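Search this site
Keyword or postcode
Go

Open day report: an afternoon of other people's laundry

I have visited a cheese factory, two water treatment plants and a museum of doorknobs for this newsletter, so when Farah Lau wrote to say that Darnov was holding an open day on the folding of shirts, I had my shoes on before I'd finished the email. Darnov is a household skills outfit. They teach people to look after a home, and they do most of it in an ordinary flat up two flights of stairs, with no lift and a handrail I became very fond of.

Entry was by gold coin. Tea was extra, and so, mysteriously, was milk.

The program said "Bedroom, all afternoon", and that's where I ended up, because the kitchen session (Wulan Lubis on descaling kettles) had a queue down the hall. It's a small room with a white wall, a red paper-cut on it and a crack or seam wandering across the ceiling, which I got to know well during the introduction. The introduction was long. Mawar Ginting gave it from the hallway and took us through the history of the household skills movement, or at least the part of it she had been present for.

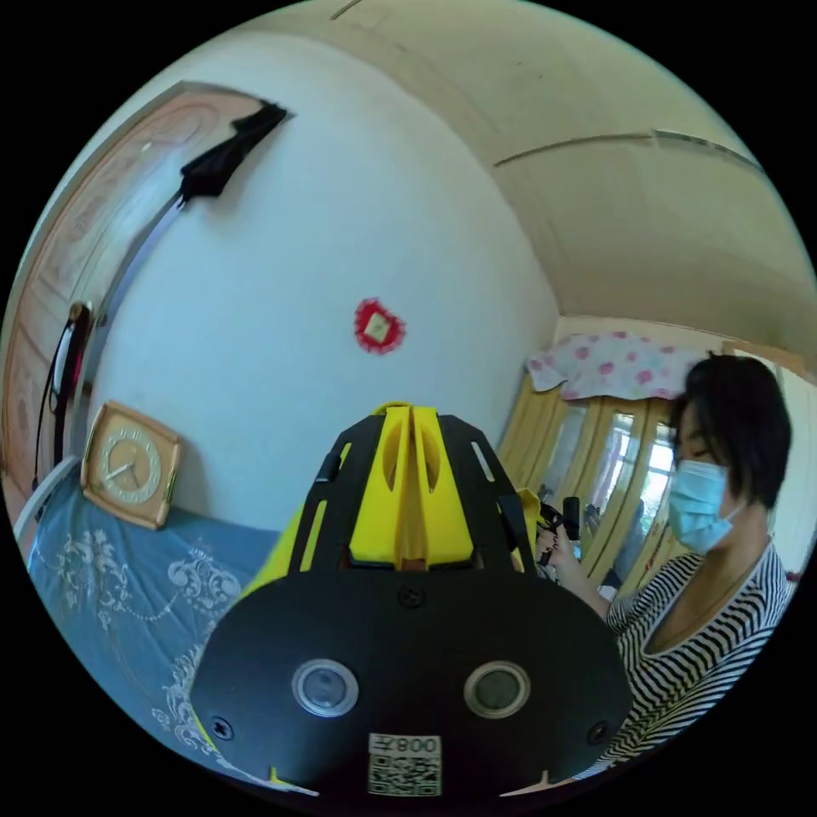

Things picked up when we got to the bed. Darnov doesn't believe in folding tables. Their view is that most people fold on the bed at home, with the clothes sliding about and nowhere to put your elbows, so you may as well learn it there. I can't fault the logic, though my lower back had a few remarks to make on the drive home.

The bedspread is blue with big white scrolls and flowers all over it, and I'd call it the hardest possible surface for finding a sock. Mawar says that's good training. She also says you should never start with the shirt you like best, and then she looked at my shirt for a while.

The method goes like this. Everything gets dumped in a heap. You pull out one piece, find the shoulders, shake it once (once! I was spoken to about this), lay it face down and smooth it from the collar. Sleeves in, sides in, bottom up. The folded ones go along the side of the bed in overlapping layers so you can see every colour without digging. 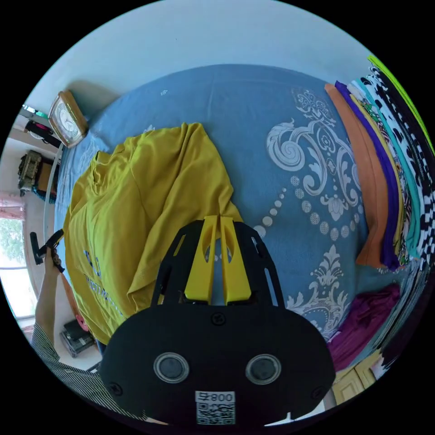 The mustard shirt awaits its turn, with the folded pile alongside.

I asked about sorting by colour and was told it's a matter of temperament. Romana Šimek, who'd come over from the Enell branch to watch, sorts by how soon she'll need the thing. Rin Arai sorts by thickness. The two of them discussed this at some length and I went and had my tea, with milk, at my own expense.

When I got back they'd reached the part I'd come for, the straightening out. Anyone can fold a flat shirt. The trouble is the one that has twisted itself into a rope, and Mawar has firm opinions on it. You don't yank. You take hold of one end and coax it, and you look for a sleeve, since a sleeve will tell you where the rest of the shirt has gone.
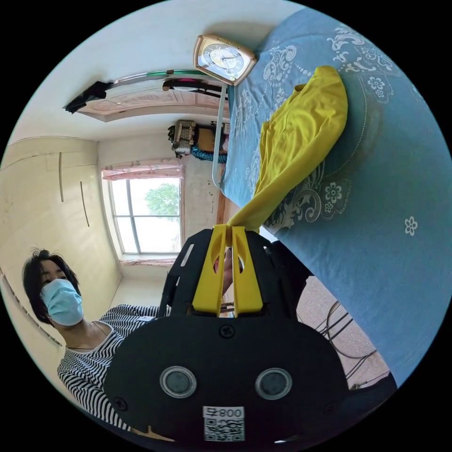

There's a gold-framed clock at the head of the bed, and I'm sorry to say I consulted it more than once. Still, I had a go myself before the end. My first effort was described as "a parcel". My second was put on the pile, then quietly taken off it again when I turned round to find my coat.

A few practical notes if you're thinking of the next one, which is in July. Parking on Sembiring Street is hopeless, so use the lot behind the pharmacy and walk the 500 metres. Wear something loose. There's a handout, 800 words long by Farah's own boast, and it covers fitted sheets in a single paragraph that ends "ask Wulan". I did ask Wulan. She was still on kettles.

I've folded everything in my own drawers since, apart from the bottom one, where I keep the things I've given up on.

3 comments
Share this report

Contact the newsletter desk | Copyright Dikia Visits Newsletter, May 24, 2020 | Back to top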